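From: Halvard Wallin
To: rakska-arm list
Subject: Re: [rakska-arm] Gripper backlash and the wrist cable, Manalo arm

Replying to the whole list, as the Bodedholm group has the same wrist assembly and asked me the same thing off-list.

On Solveig Rønning's message, 21:40:

> We reprinted both fingers after the last club evening and the
> play at the tip is still there. With the gripper commanded closed
> on the 2 mm gauge plate I can rock the tip by hand far enough to
> lose the plate. The servo itself doesn't move when I do this, I
> checked the position readback and it stays put at 1,407.
>
> Second problem: the wrist camera drops out when joint 5 goes past
> 90 degrees. It comes back when the arm returns. We've swapped the
> USB port and the hub. Is it the cable or the camera?
>
> Also, does anyone have the current step file for the finger mount?
> The one in the Rakska folder has the old screw spacing.

Taking these in order.

1. Backlash. If the readback is constant while the tip moves, the play is downstream of the encoder, so stop tuning gains. That leaves the horn screw, the horn spline, and the finger pivots. Check the horn screw first. On our arm it had backed out half a turn under the printed cover and you couldn't see it without taking the cover off. Use the low-strength threadlocker and keep it off the plastic, it crazes the housing.

If the horn is tight, measure the pivot holes. Ours were printed with the hole axis parallel to the layers and had gone oval. Print the fingers flat on their side, drill the holes to size after printing, and use a shoulder screw instead of a fully threaded one. A threaded shank in a printed hole works like a file.

Don't compensate for it in software. Two of the Drurness students tried adding an offset on close, and all that did was raise the holding current. The motor thermal limit tripped in the second round of the practice match.

2. Camera dropout. Almost certainly the cable, and in particular the strain relief. A dropout that follows joint angle and recovers by itself is a mechanical fault until shown otherwise. Leave a loop at the wrist with enough slack for full travel, and clamp it on the forearm side, never on the camera body. Then run joint 5 slowly through its range with the kernel log open and write down the angle at each disconnect. If the angle is the same in both directions, suspect a broken conductor. If it differs, suspect tension.

Before replacing anything, also check that the loop can't catch on the finger mount when the gripper opens. It can, on the version with the square housing.

3. Step file. I've put the current one in the Rakska folder under wrist/finger_mount_r4. The r2 file is still there for whoever has the old plate. Please don't overwrite it.

4. Exposure. Not asked, but it will come up. The auto exposure hunts whenever something large gets near the lens, and the marker detector loses lock for several frames afterward. Lock exposure and white balance at the start of each run. We use a manual exposure setting of 375 in the driver units, under the room lights. Your value will be different, so set it with the marker board in place and write it in the run log.

The view at the wrist, with one of us leaning in over the arm: 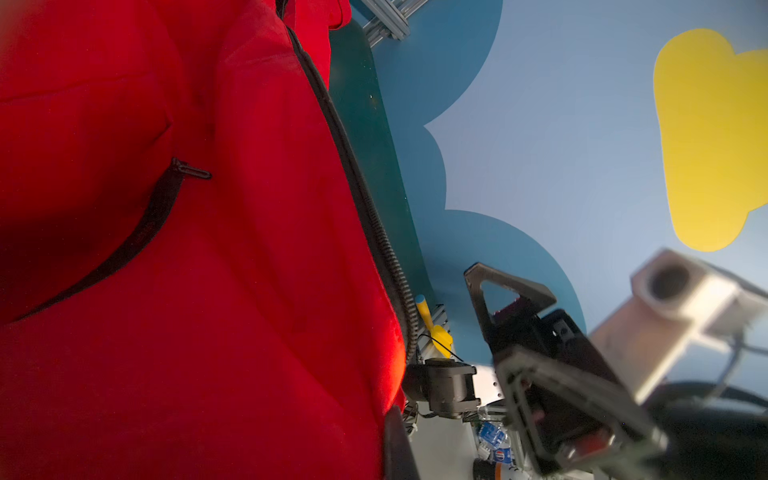
Märta Torvik wants it noted that the detector should throw out any frame where a single region of near-uniform color takes up more than a third of the image, and that this check is cheaper than running detection and failing. She has it working as a pre-filter on the downsampled image and will post the patch once the tests pass on the Bodedholm data. I have no objection, provided that rejected frames are logged with a reason code and the last pose estimate is marked stale. The planner currently treats a missing detection as no change, and that needs to be fixed in the same patch.

Open items before the August build weekend:

– Solveig: horn screw check, pivot hole measurements, disconnect angles.
– Ivar: spare USB leads for both arms, right-angle connector at the camera end if the housing allows it.
– Märta: pre-filter patch and the stale flag.
– Me: finger mount drawing with the print orientation marked on it.

The competition rules allow one gripper change between rounds, so bring the spare set already drilled and assembled. Drilling at the venue cost us a round last year.

If the play is still there after the horn screw and the pivots, post the measurements here and I'll go through them against ours.

Halvard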